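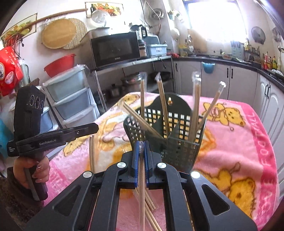
Paweena thought the wrapped ones ought to go in the green basket and the bare ones ought to go to her brother, who would eat noodles with a pencil if you let him. She called this down the hall, with her mouth full, and then she went back to whatever she was doing to the suitcase.

Her aunt said that was all very well, but the bare ones had come from the shop in Sarnlow, and she was not sending the Sarnlow chopsticks anywhere. She had spread the pink blanket on purpose so that nothing would get dusty while she sorted, the blanket with Pooh and the football on it that had been on Paweena's bed until she was sixteen, when she declared herself too grown for it and then cried when it was folded away. It had come out again every July since, for picnics and sick days, and once to line a box for a cat that turned out to have a home already, two doors down.

"You could just buy new ones over there," Paweena called.

"I could," said her aunt, who had no intention of it.

The shop had been four tables and a counter, and on a good evening they fed forty people out of it, some of them standing up. The bare sticks stood in jars then and the wrapped ones were for carrying out, and Mr. Ham, who drove the late bus, used to take two pairs every time though he ate alone. She never asked about the second pair. She wondered about it now, longer than she meant to, while the water for the tea went cold in her cup and a motorbike went by under the window, and then another.

It was a good basket, too. It had a tab to hang it by, and you could rinse it under the tap and be done, and she had half a mind to keep it and send the sticks along in a sock.

"Are you finished?" Paweena was in the doorway with her hair tied up and a roll of tape around her wrist like a bracelet.

"Nearly."

"You haven't packed anything, Auntie."

"I've been deciding," said her aunt, and moved over on the floor to make room. "Sit down a minute. Do you remember Mr. Ham?"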